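How to budget for a pair of hand-held grippers (and all the bits that go with them)

We use cookies to remember your settings and count visits. Accept all | Manage choices

I get asked about this more than anything else on the site, usually by somebody who has just been told there's money left and it has to be spent by April. So this is how I plan a buy for hand-held grippers, the sort you squeeze yourself to record demonstrations for a robot to learn from. I've done it well and I've done it badly, and the badly was a lot more expensive.

A word on what this page doesn't cover. It isn't about the arm. If you're going to run what you've trained on a real arm, that's a separate budget with its own headaches (floor space, mounting, guarding, somebody's signature). You can get a surprisingly long way before you need one, and I'd keep the two piles of money well apart.

Step one: write down the jobs before you look at a catalogue

Get a sheet of paper and list the things you want picked up, held, opened, turned or passed across. Real things, from the kitchen or the workbench or wherever you'll be working. Next to each one write how wide it is at the point you'd grab it, whether it's slippery, and whether one hand can manage it.

That last column decides most of your spending. I'd planned my first buy around a single gripper, very pleased with myself, and then half my list turned out to be jars, bottles, lids and cups. Try opening a drinking cup with one hand while it stands on a glossy table and you'll see the problem straight away – you want one gripper to hold the body and another for the lid. 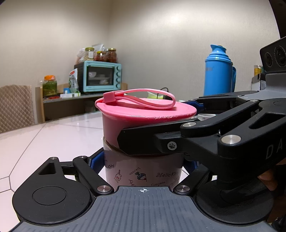 Photo: Huguette Turcotte

Cups are a very good test object, by the way, and I'd put one on everybody's list. A wide lid that sticks out past the body, a strap on top, a shiny sleeve: each one wants a different sort of grip, and the gripper pads have to cope with all of them. The Hello Kitty one has been my favourite for trying things out. Anything with a big overhanging lid will do, though, so don't go shopping specially.

If everything on your list is a one-hander then lucky you, buy one gripper and skip ahead. For the rest of us it's a pair.

Step two: price a pair as a pair

Suppliers love to quote per gripper. Ask them for the price of two, set up and ready to record together, and watch the number change. There's often a sync lead or a hub, sometimes a second licence for the software, sometimes a bigger case to keep it all in. None of it is outrageous by itself but it does add up, and it's always the second gripper that brings it in.

My last quote came from Thibodeau and was £1100 for the pair before any of the extras. Etier came in a bit dearer but put the cables and the charger in the box, and by the time I'd evened them up there was hardly anything between them. I went with Thibodeau in the end because they'd sell me single finger pads, and Etier wanted me to buy the whole finger every time. More on pads in a moment, I have opinions about pads.

Things to ask for in writing:

What is the widest it opens, measured between the pads? (Between the pads! I have been given the figure for the bare fingers before now, and it's a different figure.)

Does the price include the camera or sensor that sits on the gripper, or only the bracket for it?

Which screws and pins can I replace myself?

How long for spares, and where do they ship from?

Can I borrow one for a few days first?

That final question is the one people are too shy to ask. Do ask! Hamamine lent me a demo unit for a fortnight and didn't even seem surprised. I didn't buy theirs, as the handle was too fat for me, and I felt a bit guilty about it, but a handle that's too fat is exactly what you want to find out before you've paid.

Step three: weigh it with your own arm

Now for the dull one that everybody skips. You're going to hold this thing up in front of you, over and over, all day. Most grippers feel like nothing in the first few minutes. Borrow one, or tape a bag of sugar to a torch if you can't, and do the same small job until you're thoroughly bored. Then do it with one in each hand.

If you're buying for a group, get the person with the smallest hands to try it as well as the keenest. Markos Tzavaras, who I share the workshop with, has hands like dinner plates and thinks every gripper ever made is perfectly comfortable. His opinion is therefore no use to me at all and I've told him so.

Whatever the length of session you'd imagined, plan for shorter ones with proper breaks, and put that in your budget too if you're paying people. Hours cost more than hardware. I've never seen a budget where they didn't, once the thing had been running for a while.

Step four: pads, pins and other things that go missing

Pads are the part that touches everything, so they're the part that gets grubby, torn or polished smooth. Mine cost £9 each and I put a full spare set on the first order, plus a couple over. Bright colours are handy here. Blue pads on a black gripper show up nicely when you're looking back through your recordings and want to check where the contact was. 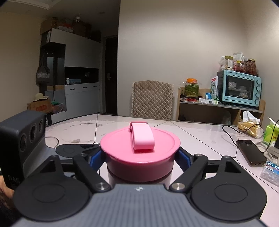 Pads on both sides of the cup, lid to the top.

Pivots are the next thing to look at. A gripper that opens evenly on both sides will have a linkage on each side with pins at the joints, and every one of those is something that can work loose. Ask what tool fits them, buy that tool, and tie it to the case with string. I'm serious about the string. I set aside £80 for small stuff – pins, screws, a decent driver, grip tape, a tub of cleaning wipes – and it was all gone inside the first couple of months.

I don't bother with a spare gripper. Some people do. If you're on a tight deadline or working a long way from a post office I can see the sense in it, but for a small set-up I'd put that money into pads and hours.

Step five: the table, the room and everything round the edges

Nobody's quote will have your table on it. You need somewhere you can stand or sit with both elbows free, with the object within easy reach and enough slack in every lead that you can cross your arms over without yanking something. Try it with the actual chairs. Decide where the chargers will live, too, or they'll creep on to the table along with your phone, the tissues and everything else you own.

Shiny surfaces are worth a thought as well. Light bounces off them and things slide about on them. If that's what you'll be working on for real, keep it and learn to live with it! If it isn't, a cheap cloth or a mat is a line in the budget. We bought ours from Trikwood along with some storage boxes, and the boxes have been more useful than the mat.

An ordinary room with ordinary clutter behind you costs nothing, and I'd much sooner record in one than pay for a plain backdrop. Do get everybody who lives or works there to agree to it first, and put their names on the list of people who need telling when you're recording.

Also for this heading: disk space. You'll guess too low. Record a test session, look at the size of the folder, multiply by the number of sessions you've planned, then double it for the backup. Fast card readers are worth paying for, slow ones will have you making tea all afternoon.

Step six: order it in the right order

I do it like this now.

Borrow or hire first, with your own objects from your own list.
Order the pair and the first set of spare pads together, to save on postage.
Wait. Run a week of real sessions.
Then order the storage, the mat, the extra leads and whatever else that week told you that you needed.

It's the waiting that saves the money. On my first go I ordered everything in one breath on a Wednesday evening and I still have a tripod in its wrapping.

Keep a bit back for the end as well. A tenth of the total would be my choice, more if you're buying from abroad and might get stung for duty. Ask about returns on anything with a battery in it, as some carriers are funny about taking them back.

I'll put my spreadsheet up when I've tidied it. It has some rude remarks in the supplier column at the moment.

Comments

potteringpete
Very useful, thanks. Is the tape measure trick all right for checking the opening, or do you need calipers?

Site author
Tape measure's fine Pete. Just have the pads fitted when you do it.

Huguette Turcotte
Glad you kept the bit about asking for a loan. When I did ours we got over a month out of a supplier simply because we asked nicely and sent it back clean.

mel_in_the_shed
Disagree on the spare gripper! Ours was away for repair for ages and we had people booked in with nothing to do. Would buy a third next time without thinking twice.

Markos Tzavaras
My hands are a normal size.

Get new how-tos by email. Enter your address and press Sign up. You can unsubscribe whenever you like.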